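Notes from the Dellbridge book fair

Got back late, typing this before I forget it all. No real order.

The fair was Wednesday, 5th June, in the old school building at Dellbridge. Doors at ten. I was there at nine fifteen because I never trust the Gatlow road. Nowhere to get coffee. Sat in the car and rewrote half a page of chapter 8, the mountain crossing, then crossed it all out again.

Small presses downstairs, talks upstairs. Dealers in the gym. More fantasy than last November, a lot less horror. Plenty of dragons. I have nothing against dragons but I was glad mine is a river serpent and mostly asleep. 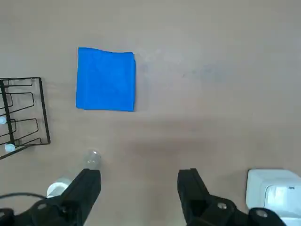 Downstairs, the small presses

Caltetti had the long table by the stairs. They do sea stories and odd little ghost books, nicely sewn, cream paper. Bought 2. Should have bought the one with the lighthouse as well, went back after lunch and it was gone. The woman selling them told me they read everything sent to them but it takes most of a year. Fine by me, I take longer than that to write a thing.

Asked three different people about length. My draft stands at 761 pages in manuscript and I said so out loud, which got a laugh from one and a kind of wince from another. The third said split it. Everybody says split it. The trouble is the natural break falls right in the middle of the siege, and I'm not ending a book with half the cast up a ladder.

Also got talking to a man who draws maps for other peoples' novels. He wants to know which way the rivers run before anything else. I had two rivers crossing each other. He was polite about it. Have to fix that, and it probably moves the capital.

Upstairs, the talks

Went to 4 talks, stayed awake for all of them. Best was Hermenegildo Chávez on invented religions. Short, no slides, spoke from a couple of cards. His point was that most made-up gods are too tidy. Real believers argue, skip the boring feast days, get the prayers wrong and pass the wrong version on to their kids. I filled a page and a half and ran out of ink. My moon priests are far too well behaved, I can see that now.

Somebody asked him how much of it the reader needs to be told. He said hardly any, but the writer had better know who cooks the temple dinners. Wrote that on my hand.

The panel on villains ran long and went in circles. One good bit about giving the bad guy a job to do besides being bad. The talk on cover art I only half heard, seat by the door and people coming in and out teh whole time.

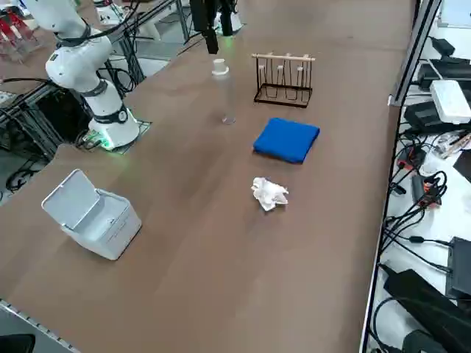

White arm on its dark base plate, green lights at the bottom.

Last was a reading by the Mendoza writers' circle, six or seven short pieces. Uneven but I enjoyed it. A story about a drowned bell stuck with me. No idea how to spell the author's name and it wasn't in the program, so if you were there and wrote it down, please leave a comment.

Lunch was a cheese roll eaten standing up. Bring your own if you go. Parking free, gym very warm, bathrooms at the far end past the dealers, so you end up spending money on the way there and back.

Came home with the Caltetti books, a secondhand atlas and a bookmark I didn't ask for. Siege chapter tomorrow. Rivers first though.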